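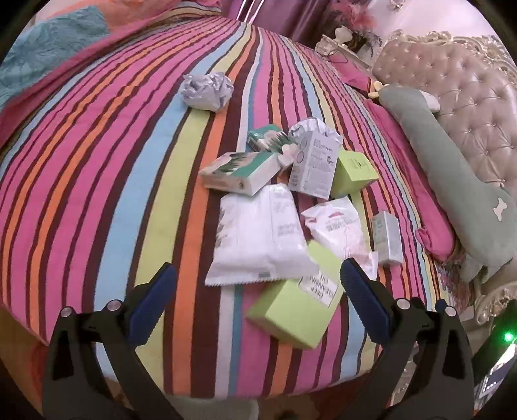

The striped comforter in the spare room, with a few packets on it.

I moved to Tundton in February and have been trying to get my sleep sorted out ever since. For years I went to bed whenever I ran out of things to do, which could be ten or could be two, and I got up tired either way.

The first thing I changed was the getting up. Dilwyn Ellis, who I used to share an office with, had always told me to fix the morning and leave the evening alone. So the alarm goes at 6.30 every day, including days off. The first fortnight was miserable. By the third week I was yawning at half past nine at night and going up without an argument.

The second thing was light. The street lamp outside the back bedroom is very bright and the curtains that came with the house are thin. I priced up blackout blinds and the cheapest made to measure was £200 for the one window, so I bought lining fabric off the market and sewed it to the back of the curtains by hand. The hem is not straight. It does the job, apart from a strip at the top where the rail stands off from the wall.

Noise I have mostly given up on. The bins are emptied at 5 and the lorry reverses the whole length of the road. Earplugs gave me a sore ear, so now I wake up, hear that it is the lorry, and usually drop off again.

I kept a notebook for the first couple of months with bedtimes, wake-ups and how much tea I'd had. The tea was the surprise. Any after four in the afternoon and I was awake in the small hours, and I would have sworn it made no difference to me. Johannes Rampersad at work drinks coffee at nine at night and sleeps like a log, so I wouldn't call it a rule for everyone.

I still read in bed, which all the advice says not to do. I've tried stopping and I just lie there thinking about the gutters.

Next job is the mattress. It's a double with a dip on the left side, and I have been sleeping on the right to avoid it. I'm going to turn it round first and see whether it can last until next winter.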